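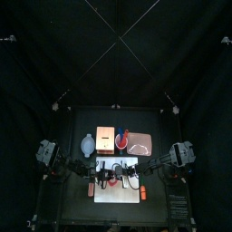
4/21/05

Rukine Pass, second day of going through the road notes. Afshin wants the route page finished before the new edition goes to layout and I keep telling him the page isn't ready. Putting down why, so I don't have to say it again in the hallway.

Start with the bends. The Peltanance tourist office leaflet says 127. The sign at the bottom of the climb says 127 too, and so does every web page I could find, and I'd bet money that all of them come from the leaflet. I asked the office how the bends were counted and got a very friendly letter back that told me the view was best in the morning.

What's a bend? Went around on this with Rhea for most of an hour. She wanted to call it a bend if you have to turn the wheel past a quarter turn. Fine in our car, different in a bus, different again in whatever the leaflet writer drove. I tried it on the map instead, calling it a bend if the road changes heading by more than a right angle before it straightens. That gives a number so far below the leaflet's that I did it over. Same result. Then I let every kink count, down to the little wiggle by the culvert, and sailed well past it. So you can get 127 if you pick your rule to get it. I don't think that's a reason to print it.

Afshin says readers like a number. Sure they do. My draft says "well over a hundred turns by the local count, many of them slight." He says it's limp. Leaving it for now.

Length. Leaflet says 38 km "from valley to valley." Our odometer came out shorter on the drive up and over, and shorter again coming back, and the two didn't agree with each other either. Possible causes:

- odometer is off (it is, never checked it against anything good)
- the leaflet starts from the middle of Peltanance and we started from the gas station
- the old road ran through the village of Jiang and the new one skips it, so the 38 may be the old road

I like the third one. The old survey sheet has the road dropping down to Jiang, crossing the river, and climbing back out on the other side. The current road stays high and crosses on the new bridge. If the leaflet was never changed after the bridge went in, that would do it. Don't have a date for the bridge. Rhea thought she saw a plate on the parapet but we were past it before she could read it. Need to ask someone who isn't the tourist office.

Did the string-on-the-map thing for both versions. Old road comes out near the leaflet figure, close enough that I believe it, though string on a map always reads short on a road like this and I know how easy it is to let the string go slack when you want a bigger answer. Asked Rhea to do it without telling her what I was hoping for. She got a little less than me. Still nearer than the new road is.

Grade. Sign says 14%. This is the one I trust least and the one that matters most, as people with campers will read it and decide. We used the Brulo inclinometer on the dash, the same one as on the coast trip. Problems with it:

1. The dash isn't level. I zeroed it at the gas station, which looked flat. I have no idea if it is flat.
2. Car squats at the back under load. We had a full trunk going up and had dropped the boxes off by the time we came back.
3. The needle sticks. You tap it and it jumps. Which reading do you write down, before the tap or after?

I wrote down after. Rhea was writing them down before, for the first part of the climb, and we didn't find out until lunch. So the lower section is junk and I have crossed it out in the road log. Please nobody copy those figures into the page. The upper section is probably usable as a rough guide and says the road is mostly a good deal easier than the sign, with one short nasty pitch right after the second tunnel that pinned the needle further over than I'd like.

So is the sign right? It may well be right about that one pitch. It is wrong if you read it as the average, and the leaflet does read it that way. "A steady 14% climb" -- no. You can check that without leaving your chair: take the climb from the valley floor and the distance to the top, divide, and you get nothing like it. If it really were that steep all the way, the pass would be up in the glaciers.

Draft wording: "Signed at 14%. The steepest part is short and comes just above the second tunnel. Low gear on the way down." That much I can stand behind.

Altitude. Two altimeters in the car, both set at the marker in Peltanance before we left. They stayed together most of the way and then drifted apart near the top. The weather was moving in by then so I would expect both to be off, but I'd expect them to be off together. The older one is the one that got dropped in November. Afshin claims it has been fine since. I would like to know how he knows that.

The board at the summit gives a height that is about 400 m above what either one showed. Too much for weather. Too much for a dropped altimeter as well, seeing that the good one said nearly the same. What I think happened: the board is giving the height of the peak next to the pass and not the pass itself. The map has the peak at almost exactly the board's figure. Rhea isn't convinced and says the board has an arrow on it that may point at the peak, in which case the board is right and we are the ones reading it wrong. Fair. I don't remember an arrow. She doesn't have a photo of it, and neither do I.

Use the map height for the pass. Say nothing about the board.

Driving time. Every source says an hour. We took a lot longer but we were stopping to tap an inclinometer. The bus driver we talked to at the top said an hour "if nothing's in front of you," then laughed. There was a timber truck in front of us and, from the look of the shoulder, there's usually one in front of somebody. I want the page to say to allow two. Afshin thinks that will put off day trippers. I think being stuck behind a truck with a carsick kid, having been told an hour, puts them off us.

Things in the draft that I have struck out with no regrets:

"One of the four great passes." Whose list? I looked. Found several lists, all different, all with four on them. Rukine is on some.

"The road seems to hang in the sky." It's on a hillside.

"Unforgettable in every season." It is closed in winter. The gate is right there below the first tunnel with a padlock as big as my hand.

"Safe for all drivers." Taking this one out no matter what anyone says. The barrier is missing on the outside of at least one curve above Jiang and what is left of it lower down I wouldn't lean a bike on. We should say so in plain words. I don't want a softer version of it.

Kept: the tea stall at the top (was open, tea was good, cash only), the warning about fog after midday (secondhand, from the bus driver, but he does drive it), the pull-off on the north side where you can see the whole lower road. I'll give the leaflet that one. The view is as good as it says, even with the cloud coming in.

To do

- Check the odometer on the measured stretch outside town before anyone quotes a distance again.
- Inclinometer: take it off the dash, put it on a board with a known slope, see how far the needle sticks and whether it always sticks the same way. If it does, the upper readings can be corrected. If it doesn't, they go too.
- Both altimeters side by side overnight, the dropped one on the left so we stop mixing them up.
- Write to the highways people about the bridge date and the grade sign. Ask where on the road the grade was taken, and with what.
- Rhea to ask her cousin, who goes over every month, to look at the summit board for an arrow.

Afshin read this over my shoulder and has written "just go with the sign" in the margin of the road log. Left it in. The answer is still no until I've had the inclinometer on the board.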